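讲稿备注：细长器具的直立存放，以木制单件杯为例
家居小件设计分享，下午场第二讲
备注随页使用，括号内为讲者动作，不念。

第一页 标题页

（等门口的人坐下再开始。翻页笔先试一下，上一场有人反映延迟。）

今天讲的东西很小：一只杯子，一根杆状器具，杆竖着放进杯里。范围限定在单件存放，一杯一件。多件混放只在后半段提几句，因为多件之间会互相支撑，受力关系和单件完全不同，混在一起讲容易得出错误的结论。

先交代用词。下文说“杆件”，指搅拌棒、长柄勺、细柄刷这一类长度明显大于直径的器具，一端带头，头可以是球形、勺形或者毛束。“杯”指上口敞开、底部封闭的短筒形容器，不带盖，不带隔断。“入杯”指杆件下端越过杯口平面的那一刻，“落底”指下端接触杯底内表面。两者之间的行程叫插入段。后面所有测量都以这几个点为准。

资料来源有三处。样杯的加工记录来自 Quezada 木作，使用端的反馈来自 Dutia 的门店，试验和整理由 Handosent 完成。Jurau 是这批样杯的系列名，后面写 Jurau 短款，都指同一个外形：短圆筒，外壁是一圈一圈叠起来的圆环轮廓。

第二页 为什么选短杯

（这一页图少字多，不要逐行念。）

厨房台面上常见的器具筒偏高，筒高接近器具长度的一半甚至更多。好处是倾角小，坏处是下半截看不见，清洗时手伸不到底，取短件要倒出来。短杯把这些问题反过来：内底可见，手指能擦到，但露在杯口以上的那一段长，重心高。

设计上要回答的是，杯子可以矮到什么程度，仍能让一根典型长度的杆件站得住。

这里的“站得住”分两级。一级，杆件倚靠杯口静置，杯底不离开台面。二级，杆件受轻微侧向触碰后回到倚靠状态，杯子不倾覆。一级用静力计算就够，二级必须做试验，目前没有找到可靠的简化算法。有人会问能否用倾斜平台代替触碰，可以作为参考，但结果偏乐观，放到问答里说。

第三页 几何关系

（白板。先画剖面，再写式子。）

设杯内径为 D，内深为 H，杆件直径为 d，杆长为 L。杆件下端抵在杯底一侧的内角，杆身靠在对侧杯口，这是静置时最不利的姿态。此时与竖直方向的夹角为 θ，忽略端部圆角，tan θ 近似等于 (D−d)/H。

由此读出两件事。内径每放宽一点，倾角就增大一点；内深增加，倾角减小，但减小得越来越慢。短杯的 H 已经受限，能调的主要是 D。所以短杯适合做窄口，窄口又带来入杯困难，这个矛盾贯穿全篇。

再看倾覆。杆件质量记为 m，假定均匀，质心在杆长中点，它相对杯轴线的水平偏移是 (L/2)·sin θ − D/2。杯子质量记为 M，质心在轴线上。杯底外半径记为 R。绕外缘取矩，不倾覆的条件写成 m·(x−R) < M·R，x 就是刚才那个偏移。

当 x 小于 R 时左边为负，条件自动满足，杯子多轻都无所谓。只有杆很长或者倾角很大，才需要靠杯重去压。木杯在这一点上吃亏，密度低，同样外形比陶瓷轻得多，因此我们要求 Jurau 短款在配用杆件范围内全部满足 x 小于 R，不依赖杯重。

头部带球的杆件要修正。球头在上端，质心上移，L/2 要换成实际质心到下端的距离。做法很简单，把杆横放在刀口上找平衡点，量一下就有。勺形头更麻烦，质心不在杆轴线上，旋转方向不同，偏移也不同，取最大值代入。

（式子留在白板上，后面要回头指。）

第四页 外壁的环形轮廓

外壁做成叠环，起初是外观要求，后来发现对持握有影响，所以单列一页。

环与环之间的凹处给手指提供了定位。单手移动杯子时，拇指和食指自然落进凹处，握持高度比光筒杯更稳定，同一个人重复拿取，握点散布较小。散布数据样本太少，不放在幻灯片里，口头带过即可。

缺点有两个。凹处积灰，干布擦不净，要用软毛刷顺着环的方向走。另外，轮廓最凸处决定外形尺寸，最凹处决定壁厚，两处差得越大，同样外径下内腔越小。加工时以最凹处控制最小壁厚，图纸上标注的就是这一处。早期有一版图纸把壁厚标在凸处，内腔车到位以后凹处过薄，那一批没有发出。

颜色方面，本系列取浅奶油色。浅色内壁有一个实际好处，俯视时杯口与内腔的边界清楚，入杯时容易判断杆件下端在哪里。深色杆件对浅色内壁，反差足够；浅色杆件对浅色内壁就差一些，建议配套杆件的杆身用深色，只把头部留作浅木色。
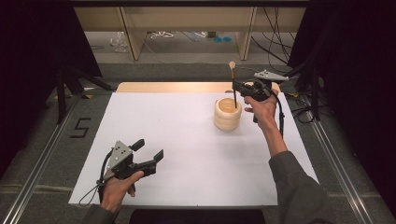 所以配色这件事归到了操作性里讨论，没有留给外观评审单独定。外观评审那边仍保留对头部颜色的意见，头部露在外面，主要影响远看时能否一眼找到，和入杯动作关系不大。

台面底色也要统一。我们的试验统一铺白色平板，放在浅色木桌上，杯子的位置一律在板面中部附近，不贴边。白板的作用是提供一致的摩擦面和一致的背景，木桌面本身有纹理方向，杯底在不同方向上的滑动阻力不一样，直接放桌面上，数据会带上桌子的影子。

第五页 杯口

（这一页讲慢一点，后排常有做加工的同行。）

杯口内缘倒角，取 2 毫米。再小，杆端容易磕在口沿上停住；再大，口沿变薄，木材顺纹方向容易掉渣。倒角之后内缘用细砂带过一遍，去毛刺即可，不追求镜面。过分光滑的口沿会让倚靠的杆件沿圆周滑动，最后停在哪个方位不可控，取用时要多看一眼。

口沿的圆度比绝对直径重要。木杯在干燥环境放久了会沿纹理方向收缩，口沿变成略扁的形状，长短轴之差直接反映到倾角上：杆件倚在长轴方向，倾角偏大；倚在短轴方向，倾角偏小。验收时量两个互相垂直的方向，取大值代入第三页的式子。

杯底内表面保持平整，内角不要做大圆弧。圆弧会把杆件下端推向中心，看起来是好事，实际使倚靠点上下两处都不明确，杆身来回晃。有供应方提出在底部加一个浅凹坑定位，试过，凹坑积水，放弃。

第六页 入杯动作的分解

插入动作拆成四步：对准，下探，落底，松开。

对准。杆件保持竖直，下端悬在杯口正上方。常见错误是捏得太靠下，手挡住视线，看不见口沿。捏持点建议在杆身中上部，头部以下留一点余量。如果头部是球形，不要捏球，球面受力方向不稳，杆身会绕捏持点摆动。

下探。沿轴线向下，速度平稳。杆端越过口沿之后，视线可以离开下端，转而看杆身是否竖直。这里的容许偏差由间隙 D−d 决定，杆越深入，允许的倾斜越小，所以入口处歪一点没关系，到底之前必须回正，否则杆身顶住口沿，会带着杯子一起移动。

落底。接触时有轻微反力，感觉到就停。继续加压没有意义，木底会留下压痕，长期在同一位置加压，底部会形成一个小坑，又回到刚才讲的积水问题。

松开。两侧同时放开，避免单侧先松。单侧先松等于给杆件一个侧向推力，杆件会撞到口沿再弹一下。轻杆影响不大，带重头的杆，这一下可能就是倾覆的起因。

另一只手的问题常被问到。单件入杯不需要扶杯，如果不扶就放不稳，说明杯子选型有问题，应当回到几何关系去查。另一只手放在杯子一侧待命即可，不接触。

取出是逆过程，但有一点不同：静置后的杆件是倚着的，先回正再上提。直接斜着往外抽，杆端会刮内壁，短杯尤其明显，浅色内壁上会留下一道一道的痕迹。痕迹多集中在倚靠方位的对侧，检修时看这里就能判断使用习惯。

第七页 试验安排

（翻页后停几秒，让大家看完条件。）

试验对象是 Jurau 短款的试制品，共 400 只，来自同一批毛料。其中绝大部分只做尺寸和静置检查，抽出少量做循环试验。循环试验以一次入杯加一次取出为一个循环，每只做到 3,000 个循环，中途按固定间隔停下来量口沿和内底。

判定项目：口沿倒角有无崩缺，内底有无可触知的压痕，内壁划痕是否穿透表面处理层，杯底在白板上的位移是否超过规定值。位移用板面上的标记读取，标记画在杯底外缘，不要画在杯底正下方，否则读数要把杯子拿起来，拿起来再放回去，位置已经变了。

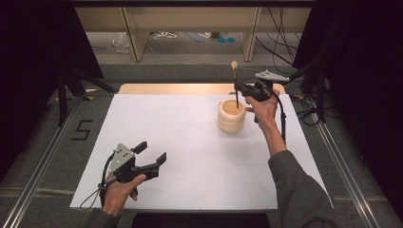
文字整理：Handosent 小件组　　底稿：下午场讲者备注　　最后修改：十二月

循环过程中遇到碰撞口沿的情况，不剔除，单独记一列。剔除以后数据会好看，但使用者在家里也会碰到口沿，剔除就失去了参考价值。碰撞分轻重两档，轻档是杆端触到倒角后自行滑入，重档是触到口沿上平面停住，需要上提重来。两档的比例随操作者差别很大，同一操作者前后段也有差别，熟练以后重档明显减少，所以前段和后段分开统计，不合并求平均。

环境只记录温湿度，不控制。原因是样杯面向普通家庭使用，湿度波动本身就是工况的一部分。反对意见也有道理，不控湿就无法区分收缩和磨损。折中办法是旁边放一只不参与循环的对照杯，每次停机时一起量，把对照杯的变化扣掉。对照杯必须同批同纹向，纹向不一致扣了反而更乱。

第八页 结果

先说尺寸。口沿两向直径差在出厂时都在图纸范围内，存放一段时间后差值变大，主要出现在弦切料。径切料变化小得多。结论已经反馈给 Quezada，后续毛料按纹向分档，弦切料转去做较大口径的款式，大口径对圆度不敏感。

再说静置。配用范围内的杆件全部满足一级要求，和计算一致。超出配用范围的长杆，计算值处于临界的那几种，实测有站住的也有倒的，说明临界附近端部圆角和杯底平面度开始起作用，式子不够用。建议设计时留出余量，临界值不要用。

循环结束后倒角无崩缺，口沿颜色略深，是反复接触造成的，擦拭后变浅但不恢复。内底压痕可见，手摸不出来。内壁划痕集中在上半部，和预期相符。

位移一项出了意外。原以为位移主要发生在插入段末尾，记录显示较多发生在取出的起始段，也就是没有先回正就上提的时候。杆身压着口沿往上带，杯子先倾一点再落回来，每次挪一点点，方向固定，累计起来就可观。改进方向有两个，一是杯底加一圈薄软木，二是说明书里把“先回正再上提”写进去。软木圈的粘接在潮湿台面上是否可靠，还在看。

（如果时间超了，软木圈这一段删掉，直接翻到下一页。）

第九页 使用端反馈

Dutia 门店收回的问卷大约 2,000 份，题目偏少，只问用途、摆放位置、清洁方式和是否翻倒过。用途一栏写得很杂，咖啡搅拌棒、蜂蜜棒、调料刷、画笔、牙刷都有。牙刷和画笔不在设计范围，但比例不低。牙刷的问题在于湿放，木杯内底长时间潮湿，表面处理撑不住，已在包装上加注不建议。

摆放位置以灶台旁和水槽旁为多。灶台旁要考虑油污，叠环凹处更难清。水槽旁要考虑溅水，杯底与台面之间会吸住一层水膜，拿起来时有黏滞感，杯底外圈容易发黑。底部开一道浅槽透气是常规做法，短款壁薄，开槽位置要避开最凹处正下方。

翻倒的描述多数含糊，能看懂的几条里，原因集中在多件混放。一只短杯塞进好几根长杆，全部靠向一侧，偏移叠加，倒是必然的。单件存放的翻倒描述也有，多半是被袖口或者毛巾带倒，属于侧向触碰，对应二级要求。

第十页 多件混放的简单处理

不推荐，一定要放的话，限制条件如下。杆件长度相近；重头和轻头不混；总数以杯口仍能看到内底为限；先放重件。放好以后轻转杯子，看头部是否散开，若都挤在一侧，取出重放。

高器具筒和短杯可以并用。常用的一件放短杯，其余放高筒，高筒靠墙，短杯在前。两者之间留出一只手的宽度。台面窄的厨房做不到这一点，短杯就不要放在台面上，放开放式搁架的下层，上方净空按杆长加杯高留足，少留了取件时头部会碰到上层搁板。

第十一页 清洁和保养

用后擦干杆件再入杯。杯子本身每周倒扣一次，倒扣时下面垫布，让口沿不直接压在硬面上。不进洗碗机，不长时间浸泡。需要补油的，内外都补，只补外壁会造成两面含水不一致，口沿变形加快。油选干性油，薄涂，静置后擦去多余部分，完全干透再用。

凹处积灰用软毛刷，顺环方向。出现黑点先查是否霉斑，酒精擦拭后若颜色变浅，多半是；若没有变化，可能是木材本身的矿物线，不处理。

第十二页 选型表说明

（表格在幻灯片上，不念数字，讲读法。）

左列是杆长，上排是内径，格内是所需的最小内深。先按杆长找行，再按杆径加间隙找列。格子是灰色的，表示处于临界，按前面说的不要用。斜线格表示该组合在短款外形下做不到，需要换高筒。表只适用于均匀直杆，带球头的用修正后的质心距离乘二代替杆长再查，勺形头不适用，单独算。

预备问答

问倾斜平台能否代替触碰试验。答：平台缓慢倾斜时杆件始终倚靠，没有撞击；实际触碰有速度，杆件会先离开口沿再撞回去。平台结果只能作为下限筛选，过不了平台的不必再试，过了平台的仍要做触碰。

问能否加配重。答：可以，在杯底嵌金属片，重量问题解决，但木与金属膨胀不同，胶层寿命要另做试验，且不利于回收分拣。本系列不采用。

问球头朝上还是朝下。答：朝上。球头朝下时杆端为光杆，质心低，稳定性更好，但取用时手接触的是另一端，和使用习惯相反，且球径若大于间隙就放不进去。

问短款是否会出更大口径。答：图纸有，毛料分档以后再排。

（结束后样杯收回，每只杯底有编号，按编号放回盒内，杆件另装。）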